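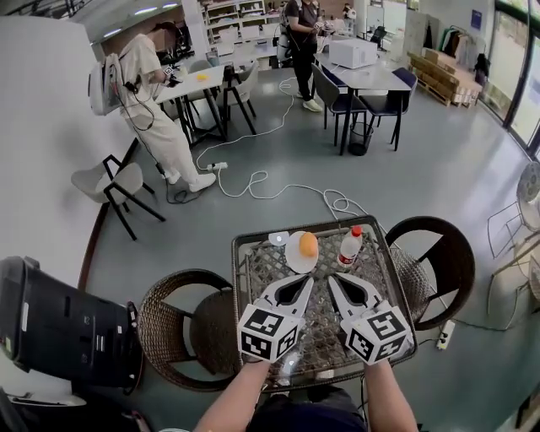
Ticket 1435 – Side table, glass top rocks and clicks
Opened by: Shona Ellery
Assigned to: Heriberto Robles
Priority: low (but it's driving me up the wall)
Status: closed

Shona, 9.40 am
Hi Heriberto, it's the square wicker table with the glass on top, the one that lives between the two round wicker chairs. Every time I put something down on it there's a little click, and if you lean on a corner the glass tips a tiny bit and then drops back. I had a plate with an orange on it and a bottle of water there this morning and the water was wobbling away like something out of a dinosaur film. I've had a go at sliding the glass about but it just finds a new place to click. Is it safe to use or should I stick to the white table?

Heriberto, 10.15 am
Morning! Take everything off it for now please, plate, bottle, the lot, and don't let anyone lean on it till I've been up. Two quick questions – does the whole table rock, or only the glass? And is it the same corner every time?

Shona, 10.32 am
Cleared it. I pressed down on the metal frame and that doesn't budge at all, so it's only the glass. Worst at the back left corner, then a bit at the front right, which I suppose is the same wobble from the other end!

Heriberto, 11.50 am
Been up and had a look. Lifted the glass off with Brisa Solís holding the other side (do not do this one on your own, it's heavier than you'd think and the edges are slippy). No chips, no cracks, so that's the main worry out of the way. Underneath there should be a clear rubber pad at each corner. Back left has gone completely and front right is squashed flat. I also found a strand of the weave standing proud near the middle, so the glass was partly sitting on that and see-sawing.

Tried first: folded card under the back left corner. Stopped the click for maybe ten minutes, then it slid out. Looked awful as well.

Tried second: tucked the loose strand back under its neighbour with a blunt butter knife and put a dab of wood glue on it. Much better, but still a faint tick when you put a bottle down.

Shona, 12.05 pm
Could I not just put a cloth under the glass?

Heriberto, 12.20 pm
You could, but a cloth bunches up and you'd never get the crumbs out of it. I'd sooner do the pads. Azucena Maldonado thinks there's a bag of Conura ones in the stores cupboard, second shelf, behind the paint. Will report back.

Heriberto, 2.45 pm
Found them (third shelf, behind the light bulbs, but thank you Azucena). Peeled off all the old pads, wiped the metal down with a drop of washing-up liquid, dried it and stuck on four new ones so they're all the same height. Glass back on with Brisa again. Pressed every corner, put a full bottle down hard in the middle and then near each edge. Not a sound!

Please leave it clear until tomorrow so the pads can grip properly. After that, use it as normal.

Shona, next day, 9.10 am
Plate's back, water's back, no click. Lovely job, thank you both. One of the wicker chairs has started creaking now but I'll open a new ticket for that.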